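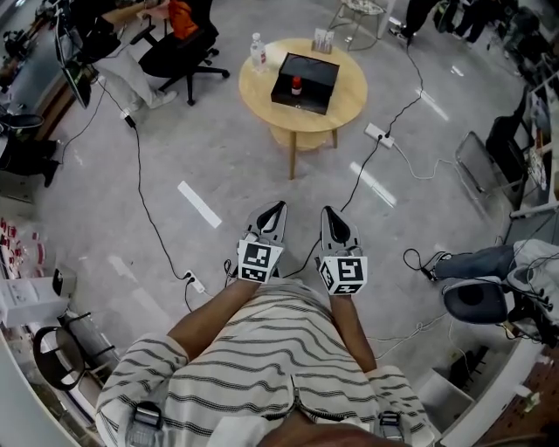 Zoriana Palamarchuk would like it known that she has never cured anything with a berry, and would prefer that people stop writing to her as if she had. Her complaint opens the new edition of the Wudov Guide to Supplement Claims, released this November by Zaston, a consumer health publisher with a small staff and a large collection of miracle-product flyers.

The guide looks at 275 advertising claims for vitamins, powders, teas and drops sold with the promise of a stronger immune system. Reviewers asked each seller one question: what is this based on? Sellers were given four weeks to answer. In 19 cases they sent a study in which people took the product being sold. The rest sent studies of an ingredient, testimonials, a discount code or nothing.

"Immune support" remains the favorite phrase, and a hard one to argue with, as it commits the seller to very little. "Ancient" is a close rival. One tea was described as both ancient and newly reformulated – the guide lists it under both headings.

Zaston does not tell readers what to take. It suggests they check the dose, look for the study behind the claim, and show the label to a pharmacist before adding anything to a prescription drug. Readers who are sick are asked to call a doctor before they call a tea company.
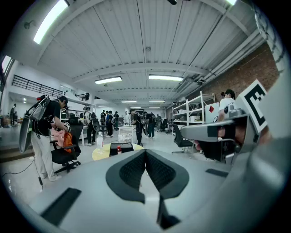 Kravets wrote in after reading an advance copy to say that the chapter on elderberry was unfair to elderberry, which never asked to be put in a gummy. The editors have let the chapter stand and printed the letter in the back, next to a longer one defending garlic.

New in this edition are a chapter on detox foot pads, a plain-language glossary, and a page on how to read a study summary without falling asleep. The foot pad chapter is short.

The first printing is 500 copies, offered free to public libraries and clinic waiting rooms. Libraries can request copies through the Zaston front desk, which opens at 9 a.m. and has asked not to be sent samples.

Contact: Press Office, Zaston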